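Equipment budget – where we are

Print this item | E-mail this item

Quick one from me before the January planning round opens. Several of you have asked what happened to the sorting cell money and wether we are buying or leasing. Short answer – buying, but less than we first asked for. Longer answer follows.

The original request had four lines in it: arms, grippers, table and guarding, and a lump called "integration" that no one could explain to finance. Finance sent it back. Fair enough. I have split that last line up and most of it was cabling, mounting plates and Olszewski's time on site, so it now says so.

What we are asking for now is 2 two-arm stations. Same layout as the bench set-up, one arm in from each side, white table, bottles going one way and cans the other. Griver and Pavach have both quoted. Griver is cheaper on the arms, dearer on everything that bolts to them. Pavach includes the first year of service but wants the order in before they will hold a delivery slot. I'd like both quotes on the same footing before anyone falls in love with either, so I have asked each for a price with service and a price without.

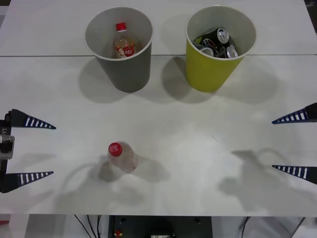 Fingers are the line people keep forgetting. They are consumables. They bend, they wear at the tip, somebody drives one into the table. The first draft had no spares at all and we would have been back asking for money by spring. New draft has 13 spare fingers across the two stations, plus a small allowance for cups and bins, which come out of the ordinary supplies code and not out of capital. Please don't put them on the capital form. It happened last time and took weeks to unpick.

Power and floor space. Facilities want a drawing before they'll say yes to the bay by the loading door. I have sent a sketch, they want a proper one, Olszewski is doing it. If the bay falls through the fallback is the old packing corner, where the floor needs leveling first, and that's a seperate budget and a separate argument.

Training. We have put in 400 hours for the year, shared between both shifts. Looks like a lot on paper. It covers set-up, swapping fingers, clearing a jam, restarting after a stop, and the recorded demonstration sessions, which eat most of it. If your team can't release people for those, say so now and I will cut the number down. Hours we've budgeted and don't use get taken off us the year after.

Fumarport have offered to lend us their test pallets of mixed containers for the acceptance runs. Good of them. Freight is on us – both ways – and that is in the draft under "other". Acceptance terms still need writing. My view is we agree the mix of containers and the length of the run with the supplier before we sign, and hold back the last payment until it's done. Supplier will grumble.

Still missing:

Insurance figure for the second station
A decision on extended warranty, yes or no
Names for the demo sessions from the late shift
Old cell – scrap, sell or keep for parts

Comments to me by 23/10/2018 please. After that the draft goes up as it stands and changes have to wait for the mid-year review.

Citlali Contreras
Equipment planning

Print this item | E-mail this item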